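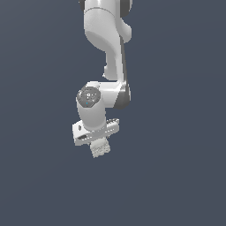
Nirusthorpe Neighbourhood Notes: README

Hello, and thanks for downloading this. It's my guide to the Nirusthorpe area in data form, put together over a good few evenings and one very wet April. If you're thinking of moving here, or you just like knowing which streets have a decent bakery, I hope you'll find something useful in it.

Last updated October 4, 2018

What's in the folder

places.csv is the main file. It has 875 rows, one for each shop, café, pub, park, school, surgery and library I could get to on foot. Each row has a name, a street, a type, opening hours and a short comment from me.

streets.csv covers 127 streets, with notes on parking, hills, street trees and how noisy it gets when the pubs close. Noise is my own score from one to five, and I'm a light sleeper, so knock one off if you grew up next to a railway.

walks.txt has the longer write-ups, mostly the old mill end and the bit by the canal that everybody still calls Pacheco (it was a dye works, the name's still on the gatepost).

How I divided it up

The council wards are no use at all for this, as one of them cuts straight through the middle of the market square! I went with the names people use when they give directions, so you'll see Pacheco, Clustach, Top Side and the Crescents. Clustach is the awkward one. Estate agents have been stretching it southwards for years, and I've stopped it at the bowling green. Uriel Arriaga, who has lived on the wrong side of that green since he was a boy, has written to me twice on the subject. I've added a column called also_known_as, which I hope will keep the peace.

Rents and prices aren't in here. I did start a column, but it was out of date before I'd finished the first street and I took it out again.

Things to watch for

Opening hours are the weakest part. I copied them off shop doors, and 54 places had nothing on the door, so those cells are blank — please don't read blank as closed. Postcodes are missing for most of the market stalls. The Eletell arcade is down as a single row even though there are several little units inside, and I do mean to split it up.

Crisóforo Aguirre checked the Crescents for me and put right some terrible spelling. Any mistakes left in that part are ones I've added since.

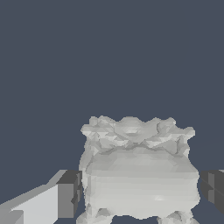 I should also say that the comments are only my opinion. I like quiet cafés and I don't drive, and both of those show. If you've got small children you'll probably want to ignore what I say about the splash park.

Using it

Copy it, print it, stick it in your parish newsletter, all fine by me. A mention would be lovely. If you spot something that's shut or moved, send me the row number and what it ought to say.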